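Glass drink dispenser for a graduation open house – slow spigot, and can I put mugs under it?

Posted by lelton_porchlight in Kitchen & Entertaining

Hi all, hoping somebody has been through this. I bought a glass beverage dispenser secondhand, the kind with a chrome spigot at the bottom, and I'm using it for my daughter's graduation open house. We're expecting 36 people, mostly family plus a few of her friends from the Clellen swim team. I want to serve iced tea out of it and skip the plastic cups, because I have a cupboard full of stoneware mugs that never get used.

Two problems so far. First, it pours very slowly. I filled it with plain water to test and the first mug was fine, but by the time the level dropped below the halfway point it was a sad little dribble, and I stood there for ages waiting. Second, it drips after I close it. Not a lot, but enough that there was a puddle by dinner. I also can't decide whether to set it right on the table or buy a stand. My mugs are short, so they fit under there, but it's snug and I keep bumping the rim.

Do I need a new spigot or is this just how they are? I don't want to spend much, the party has already eaten the budget.

7 replies, 3 shown (most helpful first)

haverford_hostess

Oh, I love these things, and yes, they all have their moods! I've had mine for years and have taken the spigot apart more times than I can count, so let me save you some trouble.

The slow pour first. Some slowing down is normal as the level drops, there's just less tea pushing on the spigot. But a dribble at halfway sounds like either the lid is sealing too tight or there's gunk in the spigot. Try it with the lid off. If it suddenly runs nicely, leave the lid cracked a little during the party (or lay a clean dish towel over the top if bugs are a problem, which they will be in June). If it's still slow, empty it, unscrew the nut on the inside and pull the whole spigot out. Secondhand ones are often full of old lemonade. I soak mine in warm water and white vinegar, 40 minutes or so, then go at it with a straw brush and rinse like crazy.

Now the drip. There are usually two washers, one inside the glass and one outside, and people who sell these at yard sales love to lose one. Check that you have both, that they sit flat, and that neither one is cracked. Snug the nut up by hand – please don't use pliers, I broke a perfectly good dispenser that way and cried over it. If the drip comes out of the mouth of the spigot and not from around the base, then the valve is worn and I'd just replace the spigot. Mine was under $10 at the hardware store. Take the old one along so you can match it.

And strain your tea! Bits of mint and lemon pulp will plug it faster than anything. I put fruit slices in big and whole, never chopped.

On mugs, I say go for it. I do it every year with cider. A low, rounded mug is the best thing for a dispenser sitting on a wooden stand. Hold it by the handle, get it right underneath, and keep hold of it until you've closed the tap. 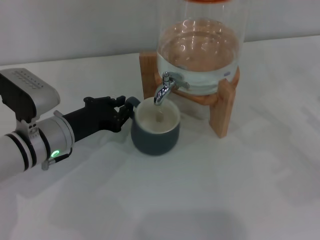 fima_kitchen_drawer

I'd go the other way on the stand. A short mug fits, sure, but then your guests show up with a water bottle or ask for a tall glass and they're stuck tipping it sideways and pouring tea down the table. I bought a wire stand that lifts mine 5 inches and it fixed that. It also leaves room for a saucer to catch drips, so you might not even have to deal with the washer before the party. Just make sure whatever you use is wide and doesn't rock, a full glass dispenser is heavy and teenagers lean on everything.

One more thing about stoneware with ice. It holds less than you think, so people come back for refills constantly and you get a line. Put the dispenser on its own little table away from the food.

mr_coasters

get a cooler with a push button. did 100 people at a church picnic with one and never had a problem. glass looks nice but you'll be refilling it all day

Comment from lelton_porchlight

Thank you!! Update: I took the lid off and it poured so much faster, I feel silly. I pulled the spigot out anyway and there was a whole seed in there, plus only one washer, the outside one was missing. Found a pack at the hardware store and I've had it sitting full on a paper towel since this morning, dry so far. Going with the mugs. Still thinking about the stand, I might try it on an upside-down cake pan first and see if it wobbles. Does anybody know if I can sweeten the tea in the dispenser or does the sugar just sit at the bottom by the spigot?

Comment from haverford_hostess

It sits at the bottom! Stir the sugar in while the tea is hot, let it cool all the way, and then pour it in. Never hot tea into the glass. And skip the cake pan, a thick cutting board is a lot steadier.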